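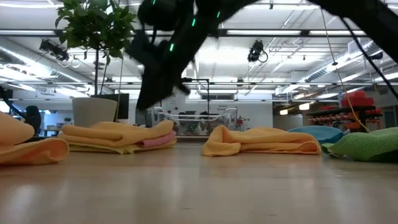 *Towel table, fixed cam, Naqvi build*

**zadano_k:** Club towel task. Policy folds 61 of 70 but stalls when two towels overlap. Retrain?

**skotitz:** Check grasp height first. Ours closed 2 mm high and got air.

**zadano_k:** Height is fine. Corner pinch on green, wrist view: 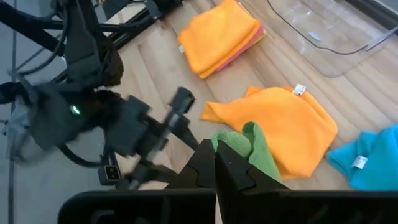 It's the regrasp with the second arm that times out. Limit is 46 s.

**grandatik:** Disagree with skotitz. Spread the towels out at reset.

**skotitz:** Rules say random piles.

**grandatik:** Only in finals.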